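Search notebook entries Search Clear

27/12/2024

Workshop, bench by the window. Short day, the heating came on late and I kept my jacket until lunch.

Purpose of today: continue the sorting of small parts for the Macedo boxes, and find out why the count never agrees with the sheet. The sheet says 3478 pieces over all sizes. In August we had a difference already and it was written down as "to check". It was not checked, as far as I can find in this notebook.

State at start. Bench wiped with the dry cloth, then with the slightly damp one, then dry again. I do this every time now, because the dust of the wood sticks to the smallest parts and then they do not slide in the tray. The drawers of the Bramier cabinet are all closed and labelled except the lowest one, which still carries the old label from Ferumska. I left it, I was not sure if the content is the same.

First work: the bags with the middle sizes. I emptied one bag after the other into the shallow tray, took out what is bent or has a burr, and put the rest back in groups of 100. The groups go in the paper cups, one cup for one group, and the cup is closed by folding the top. Nine cups from the first big bag, so 900, and this agrees with what is printed on the bag. Good. I wrote the number on each cup in pencil. Please do not use the blue marker on the paper, it goes through and colours the parts.

Second work: the small black squares. These are the ones which make the trouble. They are so flat that two of them lie one on the other and look as one, and if you breathe too near they move. With my fingers I cannot take them without pushing them first to the edge of the bench, and at the edge they fall. I lost two before ten o'clock. One I found again in the fold of my sleeve. The other is still on the floor somewhere, I think under the heater.

So I changed the method. I do not work from the heap any more. I put out a single piece on the clean wood, well apart from everything else, and look at it before it goes to its cup. This is slow but I can see if the piece lies with the shiny face up or down, and the light wood is a much better ground for it than the grey mat. On the grey mat I was searching for the piece more time than I was handling it. 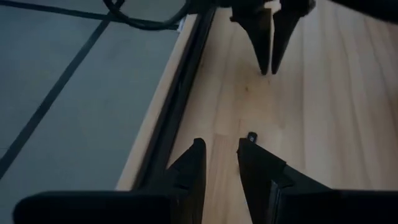 One small dark piece on the bare wood, top slightly shiny.

I tried the same with a sheet of white paper on the bench. The contrast is stronger but the paper is not flat, it has a small wave from being in the drawer, and the pieces go to the low place. Also the white is tiring for the eyes after half an hour. The wood is better. If somebody wants to try another ground, a pale matt one would be my suggestion, nothing with a pattern.

Light. The window light from the left is good until two o'clock. After that I need the lamp, and the lamp must stand low. When it stands high, the shiny top gives back so much light that the piece looks grey, and I cannot tell it from the grey washers of the Flistenia set. With the lamp low and to the side, the edge of the piece makes a thin shadow and I see at once where it is. I marked the place for the lamp foot with a piece of tape on the bench. Leave the tape, please.

Third work, after lunch: count of the squares. I did it two times. The first time I was interrupted by the delivery and I do not trust the number, so I have crossed it out. The second time I made rows of 6 and then counted the rows, and this goes much better than counting single pieces aloud. The tray is a little too narrow for the rows, the last piece in each row touches the wall and turns. A wider tray would help. There is one in the store room, I believe, behind the rolls of felt, but it had glue in it and must be cleaned before.

Result: the squares are fewer than on the sheet, the middle sizes agree. So the difference comes from the squares alone, or nearly alone. My opinion is that in August two pieces lying together were often counted as one, and then the cup was closed with more inside than was written. This would also explain why one cup from August seems too heavy in the hand. I have put this cup aside, on the shelf over the bench, with a note. It should be opened and counted by a second person, not by me, so that I do not find only what I expect to find.

Things that did not work today:

The wet fingertip. It takes the piece well but does not let it go again, and it leaves a mark on the shiny face which must be wiped.

The folded card as a small shovel. Good for the middle sizes, for the squares the edge of the card is too thick. I cut it thinner and then it was too soft.

The small scale. It jumps between two values when somebody walks behind me. It stands on the same bench as everything else and I think it needs its own place, maybe the stone shelf.

To do next time:

Sweep under the heater with the soft brush and look in the dust before throwing it away.

Clean the wide tray.

New label for the lowest drawer, after comparing its content with the list from Ferumska.

Correct the sheet, but only when the August cup is counted. Until then the 3478 stays as it is, with a question mark beside it. I have written the question mark in pencil.

Bench left clear on the window side. Cups are in the second drawer, closed, pencil numbers to the front. The damp cloth hangs over the sink.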